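4. Who covers the class? Substitute pay and unfilled absences in the Tamihana schools

4.1 Setting and what we asked for

Tamihana runs its own substitute pool. Teachers who call out before 6 a.m. go on a list, the list goes to the pool, and anything still open at first bell gets covered in the building. That last step is the part we care about. Most work on absence looks at the teacher who is out. Much less on the teacher who loses a planning period to cover.

We asked the district for the daily list, the pool's pay records, and the in-building coverage slips. Got the first two quickly. The slips took longer, they are paper in most schools and the rules for keeping them differ by building. At Hivcombe the office keeps everything. At Flavel the slips go to payroll and then, as far as we could find out, nowhere. So the Flavel data come from payroll codes only and should be read with that in mind.

Interviews were done by the second author in September and after, 30 in total, mostly teachers, the rest office staff and pool substitutes. Two declined recording and we worked from notes.

4.2 The pay change

Before the change a substitute in the pool got one flat day rate, any school, any subject. The district then added a top-up for what it called hard to fill assignments. The list of such assignments was drawn up centrally. Special education was on it, middle school math was on it, the vocational rooms were not. Several people we spoke to thought that last one was an oversight. The district office told us it was a decision, on the grounds that vocational classes are smaller. They are, but a substitute without the shop safety sign-off can't run the class at all, so size isn't really the issue.

The top-up was paid for three terms and then folded into a general raise. We treat those three terms as the treatment period and everything before as baseline. The term after is reported separately, because by then two schools had also changed their call-out procedure and we can't pull the two apart.

4.3 Fill rates

Fill rates went up for listed assignments. No surprise. They went down for unlisted ones in the same buildings, by less, and mostly on Mondays and Fridays. Substitutes in the pool can see all open jobs at once on the booking screen (Tronivance, the same vendor throughout) and can turn down a job with no penalty up to a point. Several told us they simply waited. One said she would leave the screen open over breakfast and take nothing until a topped-up job showed.

So part of the gain is a shift. We estimate how large a part in Section 5. The short version is that it depends a lot on whether days with no absences in listed subjects are kept in. With them in, the net effect is positive and small. With them out it is hard to tell from zero at Flavel, and still positive at Hivcombe.

We tried weighting by class size as well. Doesn't change the sign. Makes the intervals wider, as you would expect given how uneven the vocational rooms are.

4.4 Coverage inside the building

The contract says a teacher may be asked to cover during a planning period and must be paid the hourly rate for it. "Asked" is the word in the contract. In practice most teachers described it as being told. Prapai Khamphan, who teaches at Hivcombe and agreed to be named, put it this way:

"The note is on my desk at 8. There isn't a box on it for no."

Payment was the other complaint. Slips had to be turned in by the teacher who covered, signed by an administrator, inside 20 days. Miss the window and the hour is gone. We matched slips to the daily list at Hivcombe and found covered periods with no slip at all. Some will be informal swaps between friends, which teachers told us they prefer and which never generate a slip. Others are probably unclaimed. We can't separate these with the records we have and haven't tried to put a dollar figure on it.

Who covers is not spread evenly. Newer teachers cover more. So do teachers whose rooms are close to the main office, this came up in interviews before we thought to look for it, and the room numbers bear it out at Hivcombe. Angelica Ocampo, an assistant principal there during the study period, didn't dispute it. Her account was that at five minutes to the bell you go to whoever you can reach on foot. We think that is right, and it points to a cheap fix that does not need a pay change at all: a rotation posted the week before. Flavel has had one for years. The Flavel interviews have far fewer complaints about fairness and about the same number about pay.

4.5 Vocational and technical rooms

We give these rooms their own subsection as they sit outside the top-up and have the worst fill rates in the data. Same pattern in both schools. When the regular teacher is out and no signed-off substitute is free, one of three things happens. Class moves to a regular room and students get a worksheet. Class is merged with another vocational class, if there is one that period. Or class is sent to the library, which on paper counts as covered.

Students lose the equipment in all three cases. Nelu Husar, who has the technology program at Hivcombe, keeps a worksheet binder for exactly this and said he is embarassed by it. His own suggestion was to pay for the safety sign-off for any pool substitute who wants one. The district estimated the cost of that for us. It is low next to the top-up. As far as we know it has not been taken up, although the pool coordinator raised it at a Tuesday scheduling meeting one of us sat in on.
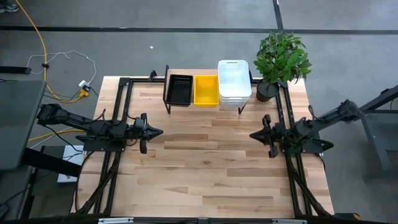
Figure 3. Work table with black frame and facing robot arms.

A merged class is also harder on the teacher who receives it. The contract caps class size for regular sections but says nothing on temporary merges, and no extra pay attaches, as the receiving teacher is already teaching and so not "covering" under the definition. Husar's grievance on this point was denied at step 2 and he did not take it further. Elsie Bolger, the building representative who filed it with him, said the wording was the whole problem and she'd advise nobody to file again until it changes.

We coded merges as unfilled. The district codes them as filled. Using the district's coding raises the vocational fill rate by more than 30 percentage points, and most of the apparent gap with other subjects goes away. Readers comparing our tables with the district's published ones should check this first.

4.6 Limits

Two schools, one district, one vendor. The pool is small enough that a few substitutes moving away would show in the series, and at least one did. We have no measure of what students learned on covered days and don't claim one. Absences of less than a full day are under-recorded before the treatment period, as the old form had no space for them, so half-day results are left out of the main tables and given in the appendix.

The interviews lean toward people with something to say. Teachers who were happy with coverage mostly didn't answer our email. Jihad Haddad, who ran the pool for the district over the whole period, read a draft of this section and thought we were too hard on the central list, pointing out that the schools were invited to comment on it and niether did. We have checked and that is correct. He also corrected two dates in the call-out procedure, now fixed.

One further point on the payroll codes. Flavel used the same code for planning-period coverage and for after-school supervision in the first baseline term. We dropped that term for Flavel only. Keeping it in makes the pay change look better than it was, as supervision hours fell for unrelated reasons when the late bus was cut. Results with the term kept are in the appendix, Table A2.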